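The Case for the Mesh Panel

Office chairs are specified badly. The usual purchasing sheet lists seat height range, load rating and price, and leaves the back of the chair to whoever photographed the catalog. A back is then chosen by color. After six years of writing furniture schedules for shared workrooms, I would reverse the order and begin with the panel that carries the sitter's back, then the shell around it, then the floor underneath. The price can come last.

Start with the panel. A fully upholstered back holds heat and hides its own failure. The foam compresses over the first year, and the cover keeps its shape well after the foam has lost it. A mesh panel set into a plastic frame shows sag as it happens. You can press it with a thumb and compare it with the chair beside it. When it goes, it can often be changed without discarding the frame, provided the maker sells the part. That condition should be written into the order. In Jultstead, where I keep a desk in a converted room on Obeidat Street, the previous tenants left a storeroom of chairs with sound frames and dead backs, and no supplier would quote for the replacements.

Padding over mesh is the point of dispute. Fares Hakim, who ran the fit-out for our floor, argued for bare mesh throughout on the grounds that padding traps dust and adds a seam. He is right about the dust. I disagree about the rest. Bare mesh under tension concentrates load at the frame edge, and people who sit for a full working day notice it at the shoulder blade. A thin padded layer spreads that load at a small cost in airflow. We settled on padded panels for the long desks and bare mesh for the meeting table, and I would make the same division again.

The shell deserves more attention than it gets. Pale plastic has a poor reputation in offices because it marks. Black plastic marks to the same degree and conceals it, and the result is a chair that is never wiped. I prefer white or light gray. It also reflects light back into the lower part of a room, where pendant lamps with dark shades do little work. Those shades throw light down onto the desk and leave the sides of everything else dull. A row of black chairs under them reads as a wall at hip height.

Openings in the shell are a separate matter. Slots and gaps reduce weight and give the hand something to pull, but each one is an edge to clean. A cotton cloth will not reach into a narrow slot. A dry paintbrush will, and it should be on the cleaning list along with the vacuum. 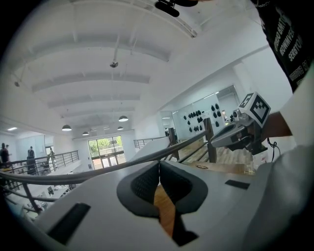
Then the floor. Warm brown wood is pleasant to look at and unforgiving of hard casters. Soft-tread casters should be ordered from the start, and the old set should not be transferred to save money. Chair mats are the common remedy and I do not recommend them. They curl, they collect grit underneath, and the grit does the scratching that the mat was bought to prevent.

On cost, the fit-out budget allowed 3571 for seating, and the first proposal spent 1000 of it on two lounge pieces from a range called Plusness. A lounge chair is used for short calls. A desk chair is used all day. We cut the lounge pieces, kept an existing futon for the corner, and put the difference into panels and casters. There were complaints about the futon in February and there will be more.

My recommendation for anyone drafting a schedule now is to sit in one sample chair for a full day before signing, with the lumbar adjustment left where the supplier set it. Most users never touch that control. Ask for the part number of the back panel in writing, and ask how long the part will be stocked after the model is withdrawn. If the supplier cannot answer the second question, choose another chair.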